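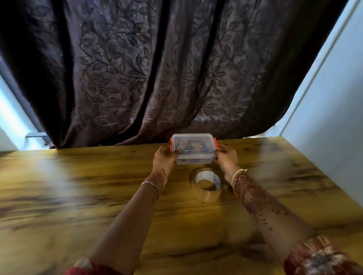

Attachment 1: small clear container with lid, held over the table.

Bustos Home Storage – Customer Support
Ticket 172
Subject: Skoltby small container, lid lifts at one corner
Opened by: Si-woo Han
Opened: Sunday, February 10, 2019
Status: Closed
Category: Containers and lids / Fit

Original message

Hello,

I bought a set of Skoltby small containers from you in July. They are the rectangular clear ones with the raised eight-sided panel in the lid. I use them for the little things that go in the craft drawer: elastics, safety pins, buttons, thread ends. Most of them close fine. One has started to lift at a corner. I press it shut all the way around, put it in the drawer, and by the next day one corner is up again.

This matters mainly for the elastics. When the lid lifts, the black ones work their way out and get wound around whatever is next to them, which is usually the charging cables. I have spent more time pulling elastics apart than using them.

What I have tried so far:

Washed the lid and the container in warm soapy water and dried both. No change.

Turned the lid around end for end. The corner that lifts is then at the other end of the container, so I think the trouble is in the lid.

Put a strip of packing tape over the lid. It holds, but it leaves glue on the plastic and I have to peel it every time I want something out.

Can I buy one lid by itself? I don't need another whole set.

Si-woo Han

Reply from support

Hello Si-woo,

Thank you for turning the lid around before writing in. It saves a step. If the lifted corner moves with the lid, the container is probably fine.

Please check the following when you have a minute:

1. Take everything out of the container and close the lid on it empty. Leave it overnight on a flat table, outside the drawer.

2. Try the lid on one of the other containers in the set, and try a good lid on this container.

3. Look along the underside of the lid, where the lip meets the rim. Tape glue, lint or a short bit of thread in the groove is enough to keep a corner from seating.

4. Let us know if the lid has been through a dishwasher. The Skoltby containers are hand wash only and the lids can warp on the lower rack.

We do sell single lids, but I would like to know the cause first. A new lid will lift the same way if the container is being overfilled.

Bustos support

Customer update

Results, in the same order.

1. Empty, overnight, on the table. The corner stayed down. I checked it in the morning and again after lunch.

2. The suspect lid on another container, with buttons in it: stayed down. A good lid on the original container, with the elastics in it: lifted, same as before. So I was wrong about the lid, or half wrong.

3. There was tape glue in the groove on one long side. I got it off with cooking oil on a paper towel and then dish soap. There was also one very short piece of black thread.

4. No dishwasher. We don't have one.

I then tipped the elastics out to see how many were in there. It was one lump. I have been putting them back tangled because I was tired of sorting them, and a lump that size pushes up under the lid. I am going through them on the table now and will write again.

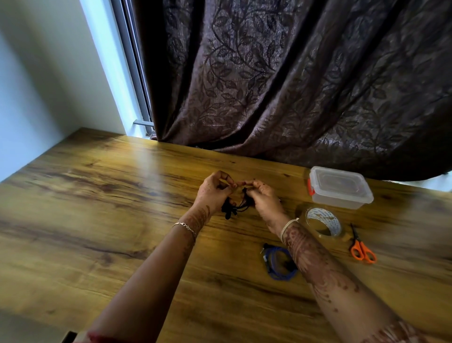 Attachment 2: working on the black elastics, with the storage box, tape and scissors to the right.

Reply from support

That explains a good deal. The container is 7 cm across on the inside and the lid has very little give, so anything springy that stands above the rim will keep working at it after you close it. Buttons and pins settle. Elastics don't.

Some suggestions for the tangle:

Start from the loose loops that hang down and leave the tight center for last. Pulling on the center only closes the knots.

Pinch a loop with one hand close to where it goes into the lump and hold the strand with the other. Working near the lump keeps the stretch short, so it doesn't snap back and catch again.

Cut anything that has lost its stretch. It isn't worth the time to free it.

Keep cables out of the way while you do this, and store them in a different box afterward. A small connector end is very good at picking up elastics.

For storing them, lay the sorted ones flat or loop them over a piece of card. The card for the small Skoltby should be no longer than 9 cm or it will bow against the ends.

If you would still like something with a stronger latch, the Brulto box holds its lid down more firmly and is a better choice for springy contents. It is deeper, so measure the drawer first. I don't want to sell you one that won't fit.

Bustos support

Customer update

I finished sorting. Most came free. I cut 8 that had gone slack and threw them out. The rest are looped over two pieces of cereal box cardboard and lie below the rim. Lid closed, container back in the drawer.

The Brulto won't go in this drawer, I measured. I already have a box with a latch that lives on the shelf, so the cables have moved there.

A separate question while the ticket is open. The curtain behind my work table is one of yours too, the dark Ulard with the vine pattern. The hem reaches the back of the table and bunches up there. Small things roll under it and I find them days later. Can it be shortened without spoiling the pattern?

Reply from support

Yes. The vine on the Ulard is all over the cloth and has no border at the bottom, so you can turn the hem up by hand or on a machine. Let the curtain hang for a few days first if it has been washed recently, then pin it with the table in its usual place. Press on the wrong side with a cloth over it, on low. The fabric has a slight sheen and a hot iron will mark it.

If you don't want to sew, iron-on hem tape works, but test it on the inside of the existing hem. Or pull the table forward a little so the cloth drops behind it.

Customer update

I moved the table forward. The curtain hangs behind it now and I found a button and two safety pins on the floor. I may still hem it in the spring.

The container has been shut for nearly 7 days with no corner up. I have opened it most mornings, so it isn't only that it was left alone. No lid needed. You can close this.

Si-woo Han

Closing note (internal)

Cause: container overfilled with tangled elastics; tape residue in lid groove on one side. No fault found with lid or container. No parts sent.

Follow-up: ask the web team to add the inside width to the Skoltby small page, and a line about springy contents. Hem question answered under the same ticket, copy the answer to the Ulard care notes.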